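Search this list
Go

Re: Sorting the sweets for the May trip
9 November 2024, posted by the list member in Uvel
6 replies | 11 shares

Dear all,

I answer below the earlier message, as I think this is easier to read on the list.

> I still have the big mixed bag from the exchange and I do not know
> how to begin. Some pieces have no writing I can read, some are
> pastries, some are only shiny shapes. Do you sort by country, by
> kind, or by color of the wrapper? And where do you do it? My
> kitchen table is always full.
> Also, is the parcel limit still the same as for the Sauerland
> group last time?

First the limit. It is the same as before: 40 pieces for one parcel, and not more than 3,000 grams together with the box. For Sauerland we had 6 parcels and one of them came back to me, so please weigh it at home before you go to the post office.

Now the sorting. I tried by country and I gave up after one evening. Many wrappers do not say clearly where they are from, or they say it so small that I need my other glasses. By color is pretty but it does not help the person who opens the parcel. So I sort by kind: soft candy, hard candy, pastry, chocolate, and one group for "I must ask somebody". The pastries go in last, on the top, for the reason that they break if something heavy lies on them.

For the place, I use the bed. You have much more room than on a table and nothing rolls away on the floor. I take a tray for the small wrapped snacks, and the pieces with a special shape I keep separately, so that they do not get bent. I like a tray with a border, mine was from the Plevus shop and it was cheap.
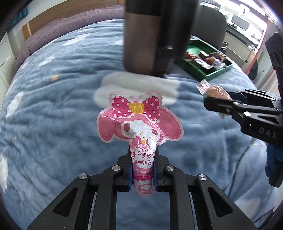

The rabbit with the polka dot bow, and the green tray on the cloud blanket

The rabbit one has Chinese writing on it, and I can read only a part: 果味小软. As I understand it, this means something fruity and soft, so I would put it with the soft candy. If a member on the list reads Chinese better than me, please correct me. I would like to write the right name on the contents paper.

One question from my side. The Ellonix boxes, the flat ones, are they strong enough for pastries in clear wrapping? I have 11 of them in the cupboard and I would be glad to use them up before I buy new ones.

With kind greetings from Uvel

2 comments on this message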